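Changing over to hard water

20 Aug 2026

We moved to Hukolden in January, and the first thing I noticed was the kettle. Within a fortnight it had a white crust on the bottom and there were flakes in the tea. In our old flat I hadn't descaled anything in years. I didn't know you had to.

The water company has a page where you put in your postcode and it gives you a word. Ours was "very hard". It didn't say what to do about that, so I have spent seven months finding out by trial and error, and a few people have asked me to write it down.

The kettle is easy. Half fill it with equal parts white vinegar and water, bring it to the boil, leave it for an hour, then rinse it three times. Citric acid works as well and doesn't smell. I buy it in a bag from the hardware shop on Seo Street and use a heaped tablespoon each time. One bag has lasted since March.

The shower took longer. The head was half blocked when we moved in and sprayed sideways at the wall. I unscrewed it, left it overnight in a bowl of citric acid and went over the holes with an old toothbrush. The rubber washer had perished, so I replaced that too. Now I do it every other month.

I looked into a water softener. The Prerura model a neighbour recommended was 470 pounds before fitting, and it needs a cupboard next to the stop tap, where we have the boiler. We also rent. I got a filter jug for drinking water and left it there. The tea is better. The cartridges are dearer than I would like.

Washing powder was a surprise. The box gives three doses depending on your water and I had always used the smallest. The towels went stiff and grey until I moved up to the largest. Fabric softener made no difference, so I stopped buying it.
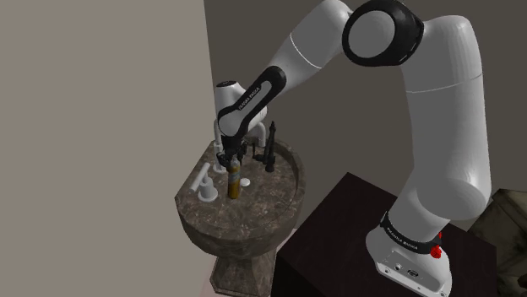 Soap behaves differently too. A bar won't lather properly in hard water and leaves a grey scum round the basin, so we went over to liquid. I decant it from a five-litre tub, and an amber bottle standing upright at the sink is all you need for that. Against dark stone like this you would see every splash of limescale, so keep a cloth within reach and wipe the surface down after use. Don't put vinegar on stone without finding out what kind it is first. It will mark marble and limestone for good. I use a drop of washing-up liquid on a damp cloth and then dry it.

Taps I do once a week. I soak a strip of kitchen roll in vinegar, wrap it round the spout and leave it for 20 minutes. Keep it off anything gold or brass coloured, as the finish can lift.

The dishwasher is next. It wants salt, and the setting inside the door is still on the lowest number. I have the manual out on the table.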